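Hurbridge Seed Swap is back, and the bean table has doubled

If you came to the seed swap last year you'll remember the bean table, mostly because you couldn't get near it. So this July we're giving beans two tables and moving them over by the windows, where people can stand and talk for as long as they like without blocking the tomatoes. I am so looking forward to this!

Lesia Shevchuk has been sorting packets since spring and she tells me we now have 57 kinds of dry bean promised, up from 46 last summer. Some are old friends. The speckled pole bean that half of Broncombe seems to grow up its porch posts will be there, and so will the little black one that cooks in under an hour and makes the best soup I know. But there are new ones too, including a fat cream-colored bean with a maroon eye that Lesia calls Kobzar, after the street where her grandmother grew it. She only has a small jar, so it's a few seeds per household, and please save some back for next year if yours do well.

A word on saving, as I was asked about it all last fall. Leave the pods on the plant until they rattle. If a hard rain is coming and they're nearly there, pull the whole plant and hang it upside down in a shed or garage. Shell them, spread them on a tray out of the sun, and give them longer than you think they need. You can test one by biting it: if your tooth leaves a dent, it isn't ready. Then into a paper envelope with the name and the year. Please, the year! We had a wonderful shoebox of mystery squash last time and I still have no idea what's climbing my fence.

Roksolana Hrytsenko is bringing flowers again (sweet peas, calendula, the tall zinnias that the goldfinches go mad for) and will show anyone who's interested how she cleans seed with two kitchen strainers and a slow fan. It's a pleasure to watch, and much quicker than picking out the chaff with your fingers, which is how I did it for years.

You don't need to bring seed to take seed. If this is your first garden, or your only garden is a pot on a fire escape, come and fill your pockets. Bush beans, lettuce and radishes are all good in a container, and there's still time for a late sowing of each. We'll have blank envelopes and pencils on the table by the door, plus the growing notes that Zosura Printing ran off for us, all 4,000 of them, so take a few for your neighbors.

Doors open at 10 a.m. and we pack up at 2. Coffee is on as soon as the kettle boils, and if you have a bean recipe you love, copy it out and pin it to the board. I'll be reading every one.

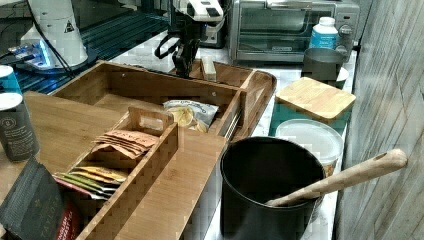

Bamboo organizer and containers on a marble-look kitchen counter.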